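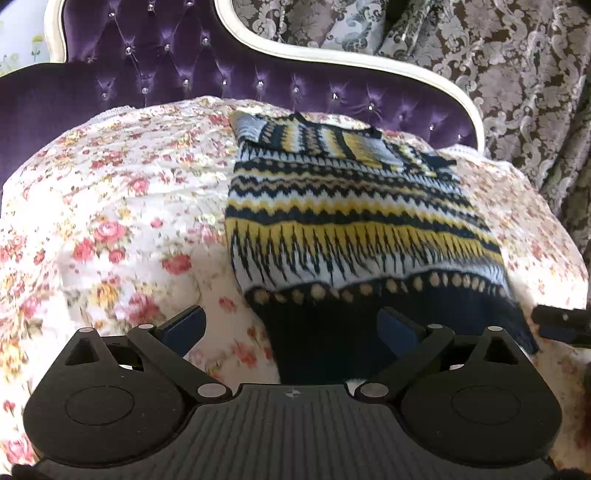

¿Con qué humedad debe entrar la chapa de guía en la línea de encolado del tablero laminado?

Entre el seis y el ocho por ciento, medida con higrómetro de agujas en tres puntos de la hoja y promediada. Por encima del diez la cola tarda en tomar y salen ampollas al abrir la prensa. Por debajo del cinco la chapa se raja en la guillotina.

31 de diciembre de 2022
Cuaderno de taller, nave de prensas. Anota: Aurelio Benítez

Lote Betancur, chapa de tres cuartos de milímetro, clasificada en origen como AA. Recibidas 745 hojas. Rosaura revisó el albarán y coincide. En la clasificación propia bajan de categoría 21 hojas: nudo pequeño en la contracara, línea desviada hacia el extremo. Pasan a AB. Las dejo en el carro del fondo, con tiza azul en el canto.

Humedad a la entrada: 9,2 de media en las hojas de arriba del paquete, 7,8 en las del centro. El plástico del embalaje venía abierto por una esquina, supongo que de ahí la diferencia. Apiladas con listones desde el mediodía. A última hora, 7,9 arriba. Se puede encolar.

Cola: urea-formol, bidón nuevo de Zedia. Viscosidad en copa algo más alta que la del bidón anterior. Corregida con agua hasta el valor de la ficha. Gramaje 160 por metro cuadrado en una cara. El rodillo izquierdo sigue dejando menos cola en los últimos cinco centímetros – ya lo apunté en abril y sigue sin rectificarse. Sheyla tiene pedido el rodillo a Duvano.

Prensa, ensayo 1: 105 grados, 8 bar, cuatro minutos. Tablero plano al salir, flecha de 2 mm en la diagonal después de enfriar. Aceptable. Cizalla con cuchillo en las cuatro esquinas: tres con arranque de fibra, la trasera izquierda despega limpio. Misma esquina del rodillo.

Ensayo 2: igual, cinco minutos. La esquina mejora poco. Color algo más tostado en la cara. No compensa.

Ensayo 3: cuatro minutos, segunda pasada manual de cola en la franja izquierda. Arranque de fibra en las cuatro esquinas. Queda como procedimiento provisional hasta que llegue el rodillo. Añade tiempo por tablero, hay que avisar a Gerardo para que no cargue la prensa al ritmo normal.

Alma: contrachapado de chopo, Fadon, 15 mm. Espesor real entre 14,7 y 14,9. Hafþór pregunta si lijamos antes de encolar para igualar. Creo que no hace falta con esa dispersión, pero el último paquete traía una hoja con solape interior que marcaba en la cara. Esa se apartó. Mirar los cantos uno a uno antes de cargar, con luz rasante si se puede.

Embalaje del pedido: palé de madera, cartón en las esquinas, film y fleje de plástico. El cliente pedía fleje de hierro. Con hierro y sin cantonera se nos hunde el canto del tablero de arriba, lo vimos en el envío anterior. Propuesta: hierro con cantonera metálica, dos flejes a lo largo y tres a lo ancho. Falta respuesta.

Pendiente:
Calibrar el higrómetro contra estufa. La última comparación daba medio punto de más.
Repetir cizalla del ensayo 3 a las 24 horas, probetas en la estantería, rotuladas B3.
Comprobar la sonda del plato inferior, marca tres grados menos que el superior – puede ser la sonda o la resistencia.
Pedir a Betancur que cierre los paquetes con doble plástico.

Nota de Rosaura, al margen: las AB sirven para trasera de armario, no mandarlas a recorte.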